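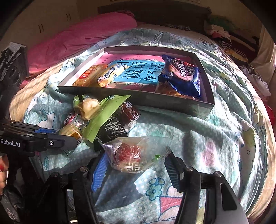

Snack packets sorted at home with hand-held grippers, one closed in on a clear wrapper.

Last October the snack packing line at Arlow in Kondthorpe got its first two robot arms. I worked on that line for nine years and now I write the shift plans for it, so I have seen the change from both sides. My view is that the arms were worth buying, and that the firm has been careless about what they did to the jobs next to them.

The work itself is simple to describe. Mixed snack boxes come down the belt and each one needs a set of packets: a bread, a couple of biscuits, a sweet, sometimes a can. A person on a good day filled 1,000 boxes in a shift. Most packets are shiny, many are see-through, and the film crumples differently every time you pick one up. For years we were told this was why the line would stay manual. Then people began picking up packets with hand-held grippers, over and over, so that machines could learn from the recordings, and that argument got weaker.

The arms now fill 1,750 boxes a shift between them. Management wanted 2,000 and still puts that number on the board.

What has got better is easy to say. Heike Ackermann had two operations on her right wrist before the arms came and she has had no trouble with it since. The night shift is shorter. Fewer new starters leave in their first month.

What has got worse takes longer to explain. When six people packed by hand, they talked. They swapped places when someone was tired, and a slow hour was shared out between them. Now there are two people at the arms, standing four metres apart, and their job is to wait for a packet to slip or for a box to come through short. Murali Mathew told me he goes home more tired than he did when he was packing. I believe him. Watching for a fault is hard work, and it is paid one grade lower than packing was, as the grade sheet was written by people who thought the machine had taken the skill away.

I think that is the wrong way round. The arms cope with the bread and the big biscuit packs. They do badly with small items lying under other items, and every one of those comes back to a person. So the easy picks have gone and the awkward ones are left, at a lower rate.

The people who teach these machines are missing from the grade sheet too. Every good grip an arm makes began with somebody's hand closing on a packet. I would like that work to be named and paid properly, wherever it is done — in a plant or in a bedroom.

Ottmar Kasten, our shop steward, has asked for the grades to be looked at again before the third arm is fitted. He has 187 signatures. Mine is one of them.

31 Aug 2023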